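Module 4: Packaging and the Small Retailer
Handout 2, revised March
Prepared by Elikem Ayaaba

Students should read this handout before the second seminar and bring their completed cost sheet.

4.1 Primary and secondary packaging

Primary packaging is in direct contact with the goods. Secondary packaging groups or carries them. A carrier given out at the till is treated in this module as secondary packaging, although some authors place it in a class of its own.
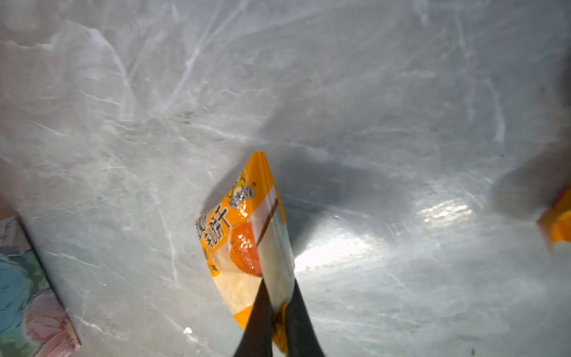

The distinction matters when costs are shared out. Primary packaging is charged to the product line; secondary packaging is normally charged to the shop as a whole.

4.2 Case study: Cukton

The Cukton shop sells dry snacks and confectionery. Over one trading period it gave out 1,295 carriers, of which 315 were large. Its supplier, Pimum, delivers in cartons of 165. Part cartons are not sold.

Students are to work out the number of cartons required and the stock left over. Large and standard carriers are ordered separately. 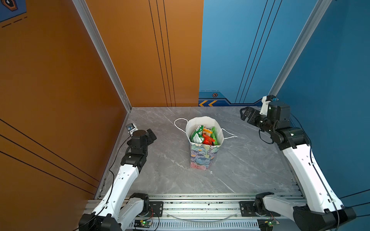
4.3 Charging for carriers

Where a charge is made, it must be shown as a separate line on the receipt. The Wuisan branch applied a charge from the start of the period, and demand there fell to 143 carriers. Students should consider whether the two shops can fairly be compared, given their difference in size.

Reading: Serkero course reader, chapter 6. Answers to 4.2 will be discussed in the seminar and should not be handed in beforehand.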